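Siststead Housing Co-operative
Shared Services Working Group
Minutes of the March meeting

Meeting opened 7:05 pm in the Cronin Street common room. Estela Herrera in the chair, Aldana Ojeda taking minutes. Apologies from the laundry roster.

1. Previous minutes
Accepted with one correction. The dryer repair came to $353, not $335.

2. Automated help with chores
Estela reported back on the Vollavgate information evening. Their sales people say a single arm on a bench could sort cutlery, load lunch trays and put lids on tubs for the shared kitchen. The price quoted was $428 a month on a lease, installation extra. Asked how often a person has to step in, they gave no figure.

Aldana has been following the Bova trials, which are still being done in simulation. She put one of their renders on the screen and went through the kind of job they are working on, moving flat pieces and small parts at a fixed table.

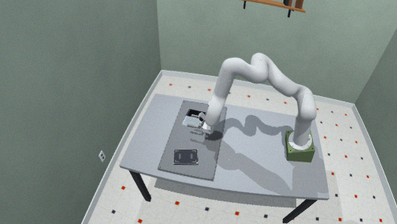
Bova simulation: arm and gripper at a flat piece, with a dark tray on the near half of the board.

Discussion followed. The bench work was thought to be the closest to ready, as everything stays within reach and the arm doesn't need to travel. Folding sheets, wiping down the stove and emptying the bins were seen as a long way off. One member asked what happens when a tub is put back in the wrong spot. Aldana said she didn't know and would ask. Another pointed out that a simulated table has no crumbs on it, and that our kitchen serves 23 households.

Estela felt a lease this year would be paying to test someone else's product. Two members would still like to see a live demonstration with our own tubs and lids.

Agreed: no lease for now. Look at it again after the winter break.
Action: Aldana to write to Bova about real-world trials and misplaced items.
Action: Estela to ask Vollavgate for a demonstration, at no cost to us.

3. Kitchen roster
Still 4 gaps on the evening clean-up. Sign-up sheet goes back on the fridge. Anyone swapping a shift is to write it on the sheet.

4. Other business
The mop bucket has a cracked wheel. Estela to replace it from petty cash.

Meeting closed 8:20 pm.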